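4. Where the wrist view helps, and where it gets in the way

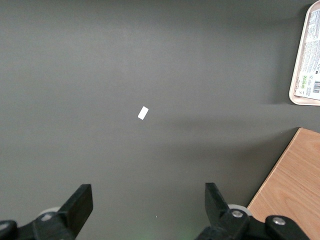 Figure 3. Wrist camera view from the small-object set.

I went into this part of the study pretty sure of the answer. My hunch was that a policy for picking up small things should lean almost entirely on the wrist camera, and that the overhead camera was mostly there to make us feel better. I'd built the first version of Provis around that idea, and I was wrong about a good chunk of it (more on that below). The trouble starts with how the wrist camera divides up its attention. In a view like Figure 3, the thing we care about is the little white piece lying at a diagonal on the gray tabletop, and it takes up hardly any of the picture. The printed label in the tray at the upper right is much busier, with its rows of tiny text and a barcode, and an image encoder trained on everyday photos just loves that kind of texture. So you get a policy that knows a great deal about labels and rather little about the object it's supposed to grab!

4.1 What we compared

We collected 855 demonstrations by teleoperation at the Kukstead bench. All of them involve one small, light object on a mostly bare work surface, with other items left near the edges of the work area. Kazuhiro Miyazaki and I split the driving between us, and I'll admit his demonstrations are smoother than mine. He tends to line up the wrist first and then come straight down, while I drift in sideways and fix the angle late. I left both styles in the training set on purpose, and I come back to this in 4.3.

From there we trained two policies. The first, which I'll call the plain policy, gets the full wrist image and the overhead image, both resized and passed through the same encoder. The second is the Provis policy. It gets exactly the same inputs, plus a crop of the wrist image that follows a predicted grasp point. The crop starts out wide, then tightens as the gripper gets closer. Nothing else changes: same action head, same training schedule, same demonstrations. I wanted any difference between them to come from the crop and I was pretty stubborn about that, even when it meant leaving some easy improvements on the table.

The grasp point itself is predicted by a small network we call Lestetero (the name stuck from an early whiteboard session and I've given up trying to change it). It outputs a position in the wrist image and an angle for the long axis of the object. The angle matters more than I'd expected. A small rectangular object sitting at a diagonal can be pinched across its short side without much fuss, but if the fingers close on opposite corners it tends to spin, and then you're chasing it.

4.2 What happened

We ran 59 test layouts, each one tried by both policies. A layout fixes where the object goes, how it's turned, and what's sitting near the edges. We reset by hand against a saved overhead image, so the placements match closely but they aren't perfect.

The Provis policy did better, and the gap was widest on layouts with printed material in view. When I went back through the saved attention maps for the plain policy, the pattern was hard to miss: early in the reach, a lot of the weight landed on text and barcodes, and the motion would bend a little toward them before straightening out. Sometimes it straightened out too late. With the crop in place that bend mostly went away. On layouts with nothing printed nearby, the two policies looked so much alike that I wouldn't want to argue for either one.

Now for the part I got wrong. I also trained a version of Provis with no overhead camera at all, fully expecting it to hold up. It didn't. If the object began outside the wrist view, the policy had no good way to go looking for it, and Lestetero would happily put its grasp point on whatever was bright. Corners of paper were a favorite. The overhead camera turns out to do its best work in the first moments of the reach, and after that the wrist view takes over. I'd been thinking of the two cameras as rivals and really should have been thinking about timing.

4.3 Mixed driving styles

A reader of an early draft asked whether my sideways approach was hurting the policy, so I retrained Provis on each driver's data alone. Miyazaki's share by itself gave cleaner reaches but handled bad starting angles poorly. My share alone was messier all around, with 2 layouts where the gripper nudged the object away before closing. The combined set kept most of his smoothness and picked up some of my late corrections, so that's the one we use in the rest of the paper.

I'd be careful about reading too much into this. Two drivers is a tiny sample, and our styles differ in speed as well as in path. In August we tried slowing my demonstrations down to match his, and the nudging got less common, which makes me suspect speed was doing more of the damage than direction. We haven't separated the two properly yet. The slowed-down runs are left out of the comparison in 4.2, and Section 5 uses the original timing throughout.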